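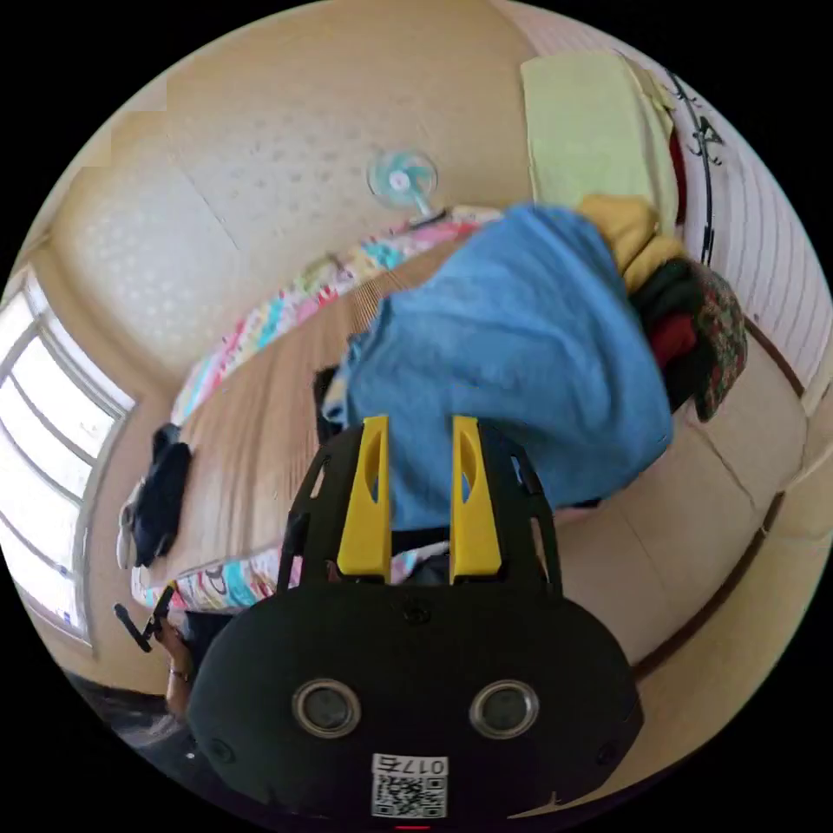 Tan woven mat on a bed with a patterned quilt.

Print this page | E-mail this page

Student Project Report: Choosing Cushion Fabric for a Small Terrace Bench

Introduction

Our group had to select one outdoor product and study how its materials behave in use. We selected the Drirnar bench, a two-seat garden bench with a loose seat cushion. The bench stands on the terrace of the Clestengate student residence, where it gets sun from noon until evening and rain from the west side. The old cushion had become thin and the color was gone, so the residence agreed to use our result when it buys a new one.

Materials

We compared 2 fabrics. The first is Bomitz, an acrylic cloth which is dyed before weaving. The second is Chung, a polyester cloth with a coating on the back side. We bought both in dark green. The Bomitz piece weighed 229 grams and the Chung piece, cut to the same size, was a little lighter. For the filling we used the same foam in both cushions, so that only the cover was different.

Method

The cushions were sewn in March and put on the bench side by side. Every two weeks we changed their places, so each one had the same time at the wet end. We also made a rubbing test in the workshop. A block covered with cotton was moved over the fabric 1000 times, and after this we looked at the surface with a magnifying glass. The cushions stayed outside for 485 hours in total. At night they were kept in the storage box.

Results

After the rubbing test, Bomitz had small balls of fiber on the surface but no broken threads. Chung stayed smooth on the front, but the coating showed fine cracks near the fold. In rain, Chung kept the foam dry longer. When water did enter through the seam, it also needed more time to go out again, and in May we noticed a smell from this cushion. Bomitz became wet sooner and dried by the next afternoon.

The color of both was still good. We could see a small change on Chung along the piping.

Discussion

We recommend Bomitz for this bench. It costs more, and the residence must accept that the seat is wet after heavy rain. A weak point of our work is the sewing. Our seams were not sealed, and a factory cushion would probably let in less water. We would also like to repeat the test through a winter.

Related reports
Oil or varnish for a folding garden table
Rust on chair feet: three coatings compared
A storage box for terrace cushions

Contact the project office | Copyright Clestengate student projects | Back to top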